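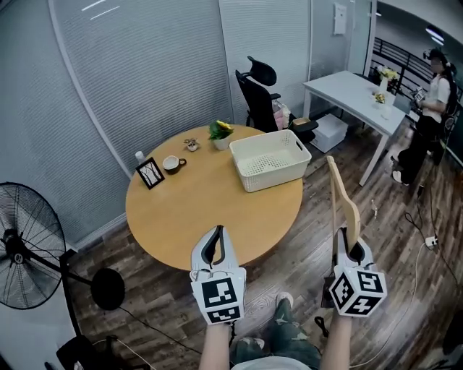
Grippers over the round table, white basket and marker cubes in view.

A pair of hand-held grippers is my favourite weekend build so far. You hold one in each hand, do a chore with them, and record what your hands did so an arm can learn it later. Ours are called Zisier, version 3, and we put them together at the Drelldale shared workshop. If you can run a 3D printer and solder a plug, you can make a set!

What you need

Two printed gripper bodies with jaws
Two marker cubes, printed flat and glued square
A small controller board and a cable for each side
A head-mounted camera
A table you can walk right up to
Something to pick up (we love the basket and hanger job)

Step 1: Fit the jaws

Slide each jaw onto its pin and work it open and shut by hand. It should move freely with no side play. If it rubs, a few strokes of fine sandpaper on the inside face will sort it out. Don't go mad here – you can always take more off. Tighten the pin until the wobble goes, then back it off a quarter turn.

Step 2: Mount the cubes

The marker cube sits on the gripper body, and the camera uses its black-and-white squares to work out where your hand is. Ours are 28 mm along each edge. Keep glue off the printed faces, and avoid glossy paper. We learnt that one under the workshop lights, when half the squares washed out to grey.

Write down which cube goes on the left and which on the right. Swap them and the Leitão script will happily give you two hands with their arms crossed.

Step 3: Run the cables

Leave enough slack to reach right across the table with your elbow straight. Let each cable drop behind your wrist and tape it at the forearm, then check where it goes on the floor before you step back.

Step 4: Set the table

A round table is great for this. You can come at the job from any side, and there are no corners to bump with your forearms. Put the basket to one side so there's clear space in front of it, and leave a few ordinary things towards the back. A cup, a plant and a picture frame give the software some colour and clutter to cope with, and a real kitchen table is never bare either.

Step 5: Try the hanger 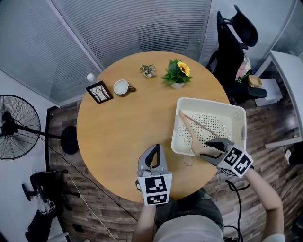 Right gripper closed on the wooden hanger in the basket.

Now the fun part. Use one gripper on the hanger and keep the other close by, ready to steady the basket. Go for the wood and stay away from the wire hook, which likes to spin in the jaws. Close gently, pause for a breath, then lift. Your first few goes will feel like eating peas with barbecue tongs, but it comes good quickly and then it's hard to stop.

Keep your head pointed at your hands. If you glance away, the cubes leave the camera's view and that take is no use. Vary the angle of the hanger between goes too.

Step 6: Save your takes

We aim for about 101 good takes before we bother training anything. Name the folder by task and side, and bin the duds on the day while you still remember which they were. Our Denderow arm gets its first crack at the hanger on Tuesday night, and I'll add the settings file to this page after that.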